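Zuzanna Szewczyk
Hand-held gripper data, notes from the first collection round. Thread, 11 May 2024.
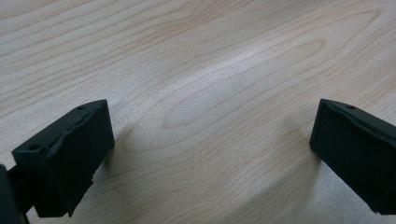
Fingers open over the table, nothing between them. Wrist camera view.

1/ We have 1593 demonstrations from the first round, all recorded with the hand-held gripper and none by teleoperation. The arm only comes in at evaluation. What follows is mostly bookkeeping, for anyone setting up something similar.

2/ Every episode begins and ends with the fingers open and empty. The opening part gives us a reference for the width estimate. The closing part gives the policy an example of having finished. We left the closing part out of the pilot set and the trained policy kept hovering over the placed object and closing on it again.

3/ Width is estimated from the picture alone. There is no encoder in the trigger. Bożena Dudek wrote the tracker and it is good to within a millimetre or so when both fingers are in view. At full opening the right finger runs out of view on our mount, so the tracker falls back on the left one and assumes symmetry.

4/ That assumption holds until a linkage screw works loose. It did, on the second unit, over a stretch of 252 episodes. The logged widths were biased wide by a constant amount, so we corrected them in post and marked them. They are in the training set but not in validation.

5/ Finger coverings wear. A ragged ridge on the top face does no harm to the grasp as far as we can measure, but it changes the outline the tracker fits. We now refit the template whenever a covering is changed and write the template number into the episode header. Please do this from day one.

6/ Black fingers on a pale table are easy to segment. Black fingers on the dark bench were not, and the failure rate of the tracker there was bad enough that we stopped using that bench for anything except test episodes.

7/ The pale table has its own trouble. The sheen moves with the lamp and with the operator's shoulder. Exposure is locked at the start of a session and we accept a bright patch over letting the camera hunt. With auto exposure on, the policy learned something from the brightness step at contact. We found this by freezing the image gain at replay and watching the success rate drop.

8/ Strong grain is useful for localisation. Plain white surfaces lost tracking on slow approaches. Mieczysław Kwiatkowski tried printed markers at the table corners and they helped, but then they were in every episode and we had to mask them. Grain costs nothing and needs no mask.

9/ Instructions to operators, current version: hold open for a slow count, approach at the speed you would use with a full cup, close once, lift, place, open, back away, hold. If you fumble, carry on and recover. Do not restart. Recoveries are the most valuable episodes in the set and the first thing people want to delete.

10/ Session length is capped at 4 short blocks per operator per day. Past that the motions get quicker and more alike. You can see it in the path length plots before the operator notices it.

11/ Label review: Wiesława Pawlak goes through every episode at triple speed and gives it keep, trim or drop. Trim is the common one, nearly always for a long idle at the start. Automatic trimming on hand speed was tried and it cut into slow approaches, so it now only makes a suggestion.

12/ On quantity. With 800 episodes the pick was reliable and the place was not. The rest of the set was collected with the target position varied much more widely and the object varied less. The place improved. I can't separate the effect of variety from the effect of volume with what we have, and won't claim to.

13/ Someone asked about sharing. The Finoser subset can go out once the headers are cleaned. The Grukell subset can't, for contract reasons. The tracker may be released separately, that is Bożena's decision.

14/ Still open: latency. The hand-held recordings have none to speak of between seeing and moving, the arm does. We shift the action stream at training by a fixed offset measured on the arm. It works for picks. For anything with a swing in it the offset is wrong at one end or the other.

15/ Next round starts with stiffer mounts and the camera set back slightly so that both fingers stay in view at full width. This means the old and new images won't match. Arne Heitmann thinks a crop will cover it, I think we will need to retrain the tracker. Numbers when we have them.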